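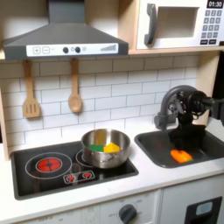 Sheila Pickering had told everybody on the second floor of Melton House that she was only going to look in on the playroom for a minute, and she had meant it, the way she always meant it. She had her coat over her arm and her car keys already in her hand. But there was a little girl sitting cross-legged in front of the play kitchen with her chin on her fists, waiting so seriously that Sheila felt it would be rude to walk past, so she lowered herself onto one of the small chairs (which took some doing, with her knees) and waited too. After a while she asked what they were waiting for. "The soup," said the girl, whose name was Naomi Simiyu and who was five. "It has a minute and a half left." And sure enough, the display on the white microwave said 01:30. Sheila looked at the saucepan on the burner, where a green something and a yellow something lay side by side, and then back at the microwave, and decided that a person who had been cooking for as long as she had ought to know when to keep quiet.

"What kind of soup is it?" she asked.

"Green and yellow," said Naomi.

"My mother used to make that one," Sheila said, and this was very nearly true. Her mother had made a pot of split pea every Thursday of Sheila's childhood, with whatever else needed using up, and if there was a bit of squash in the house it went in, and if there was a heel of cheese it went in too, and the whole family sat down to it and said thank you and passed the bread.

Naomi considered this. "Did she put it in the pot or in the microwave?"

"In the pot. We didn't have a microwave."

"Then how did she know when it was done?"

Well, that was a question! Sheila thought about it properly, because she could see she was expected to. She remembered the window over the stove steaming up until you couldn't see the Moodley place across the road. She remembered her mother lifting the spoon, and blowing on it, and holding her hand underneath so as not to drip, and the long silence afterward while all of them watched her face.

"She tasted it," Sheila said. "And then she'd make us wait a little longer anyway."

Naomi got up, took down the wooden spoon from its peg, and stirred the pot with great care. Then she held the spoon out, with her other hand cupped beneath it exactly as it should be, and Sheila leaned forward and tasted.

"Oh, my," she said. "It wants salt."

"We don't have salt."

"A squeeze of lemon, then."

Naomi looked into the pot, and at the sink, and under the little chair. It was plain that there was no lemon either. She pinched her fingers together over the pan and squeezed them hard, with her eyes screwed shut, and Sheila tasted it again and said there, now it was perfect, she could have eaten 30 bowls of it.

"You have to wait," said Naomi. "It still says a minute and a half."

So they waited. Down the hall Chantelle Gumede was calling good night to somebody, and a door closed, and the elevator started up with its usual groan. Sheila put her keys back in her purse and laid her coat across her lap. She told Naomi about the stove in her mother's kitchen, and how you had to light it with a match and jump back, and about the cat named Drurkov who slept underneath and came out with his whiskers singed. Naomi wanted to know if the cat liked soup. Sheila said he liked it better than any of the children did, and that he'd once had his whole face in the pot before anyone noticed, and they had eaten it just the same.

"With the cat in it?"

"After he'd finished."

Naomi laughed so hard she had to hold on to the counter. When Ashwin Kaimal came up at a quarter to six to lock the room, he found the two of them with their backs to him and their heads close together.

"Mrs. Pickering," he said, "I thought you'd gone home."

"Sit down, Ashwin," said Sheila, and moved her purse off the other chair. "It's almost ready."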